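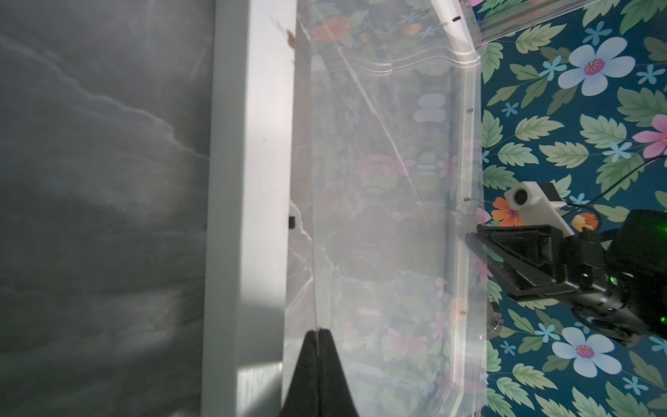
Hanging Your Own Wallpaper: notes for the Mistthorpe library talk
Drita Halilović, 2019-07-15

Opening (don't rush this bit)

Hi everybody, thanks for coming out in this heat. Ask who has hung paper before. Ask who has hung paper before and is still married to the person holding the other end.

My first room was the upstairs hall in our old house, and I did it in one weekend with a kitchen knife and a lot of confidence. The seam over the stairs opened up by October. I lived with that seam for 4 years and could draw it for you from memory. So tonight is mostly me telling you the stuff I'd have liked to hear before that weekend.

Hold up the hall scrap. Pass it around. (Get it back this time!)

Buying the paper

Check the batch number on every single roll while you're still in the store. Two batches of the same paper can be different enough that you'll see it from the doorway. Nikolaidis on Mill Street will let you open a roll at the counter if you ask nicely, and they'll take back unopened ones.

Pattern repeat — slow down here, people get lost. The repeat is how far down the roll you go before the design starts over. It's printed on the label. A big repeat means more waste, every strip has to be shifted to line up with its neighbor, and the leftover goes in the closet for lining drawers. Story about the Clorkar paper with the herons: 47 dollars a roll, giant repeat, and I bought exactly enough by square footage. Which meant I was short by a wall.

Buy one more roll than you think. If you forget everything else, take that home with you.

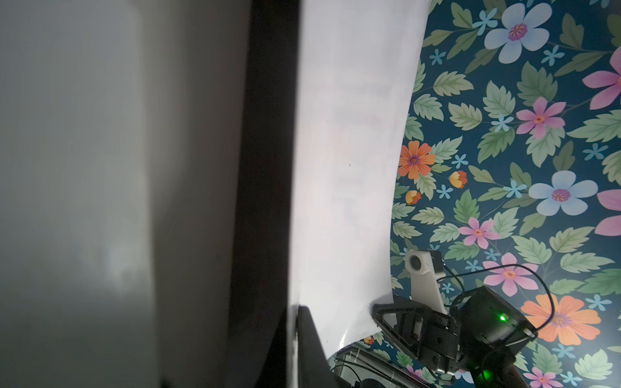
Do you have to take the old paper off first?
In most houses I'd say take it off, because new paste soaks through and can loosen whatever is underneath, and then both layers come down together. If the old stuff is one layer, flat, and so stuck you can't get a fingernail under it, you can prime over it and hope. I've done both and I slept better after stripping.

Walls before paper

This is the dull part and it's most of the job. Fill the holes, sand the fills, wipe off the dust, prime, wait overnight. Dark paper is kinder to lumpy plaster than pale paper, shiny paper is kind to nobody. Run a bright flashlight sideways along the wall and circle every bump in pencil. You'll hate it. Do it anyway.

Then find a true vertical. Please don't trust your corners or your door frame! My dining room leans so badly that a strip hung off the corner would've been a good inch out by the window. Plumb line, pencil mark, first strip to the mark.

Demo with string and a fishing weight — needs the tall easel, ask at the desk.

Big flowers, small rooms

People always tell you to use a tiny print in a tiny room and I just don't agree. A tiny print turns to fuzz once you step back. A big flower stays a flower. My powder room has blooms the size of dinner plates and guests come out talking about it, which has never happened with beige.

One thing to plan for is where the pattern lands. Pick the motif you like best and put it at eye level on the wall you see first. With a mirrored design, center it on that wall and let the cut-off halves fall in the corners.
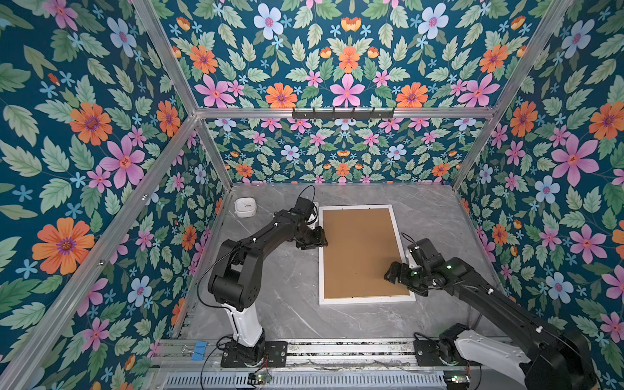
Paste and hanging

Read the label. Some papers want paste on the back, some want it on the wall, and mixing them up is a sad afternoon. I use Plusum, the premixed tub, mainly out of laziness. If you paste the paper, fold it loosely onto itself and let it rest for 5 minutes so it does its stretching before it goes up and not after.

Smooth from the middle out. New blade every couple of strips, they're cheap. Wipe the paste off the front right away with a damp sponge, and off the ceiling, and off the cat.

Corners: never wrap a full strip around. Cut it so a little bit turns the corner, then start again with a fresh plumb line.
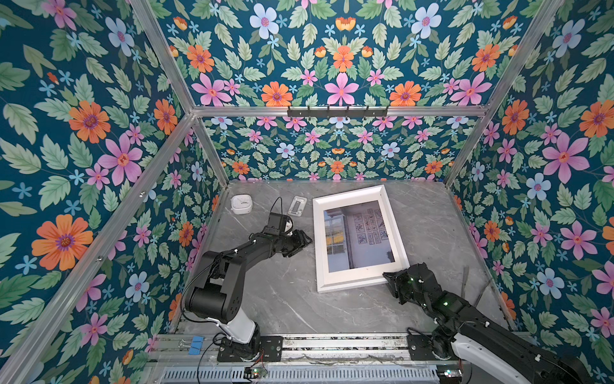
Orange, pink and blue flowers on dark teal, with a smaller version of the pattern at the back.

If time is short, skip borders and go straight to questions. Somebody will ask about bathrooms: yes if there's a fan, and keep it clear of the tub. Somebody will ask about peel and stick: fine for renters, test a corner behind a door first.

Leave the sample books out on the side table. Sign-up sheet for the hands-on session goes next to them, bring own sponge.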